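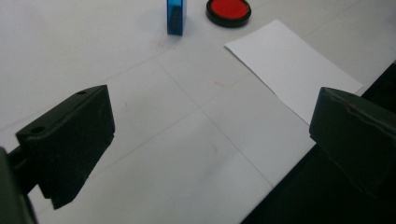
Paper and the red ink pad on the table.

Well, the seed catalogs have started coming and I have already lost an entire evening to them. I sat down after supper to look at sweet peas, just sweet peas, and the next thing I knew it was past eleven and I had a list that would fill a yard three times the size of mine. Does this happen to everybody in January?

I do mean to be sensible this year (I say that every year). Last spring I started way too many zinnias and ended up leaving pots of them on my neighbors' porches, and then ran short of the one thing I really wanted, which was larkspur. I love larkspur! It hates being moved, so now I just scatter the seed straight on the ground while it's still cold and let it sort itself out. The blue ones come up the strongest for me. The pinks are prettier in a vase but they flop.

My friend Myrto Kontogiannis swears by chilling her larkspur seed for 2 weeks in the refrigerator first, in a bag with a little damp sand. I tried it once and forgot the bag behind the pickles until May, so I can't tell you if it works. She also grows hellebores that make me want to cry. Mine are sulking under the maple, all leaf, but when I brushed the snow off yesterday there were fat buds down at the base of the oldest one. It's a plum color with speckles, and I paid too much for it at Fakstead the summer they were closing out their perennials.

The snowdrops aren't showing yet. I know, I know, it's early. They usually come up in February along the south side of the garage where the ground thaws first, and I go out and check them anyway in my slippers. I planted 300 of them over two falls and the squirrels didn't touch a single one, bless them. They did eat the crocus. They ate every last tulip, too, except for a few by the back step that I'd covered with chicken wire and bricks.

So, the list so far: sweet peas, larkspur, that tall white nicotiana that smells so good at night, and maybe a few snapdragons if I can clear off the shelf over the washing machine. No zinnias. Okay, one packet of zinnias, the lime green.

Cosimo Martinelli asked in the comments last time whether he can still plant the daffodil bulbs he found in his shed. If they feel firm and your ground isn't frozen solid, I'd get them in now! Mine have gone in as late as New Year's and bloomed fine, a little short and a little behind the others. If you can't get a shovel in, put them in a deep pot and leave it outside against the house.

What's on your list? And has anyone gotten larkspur to stand up without staking it?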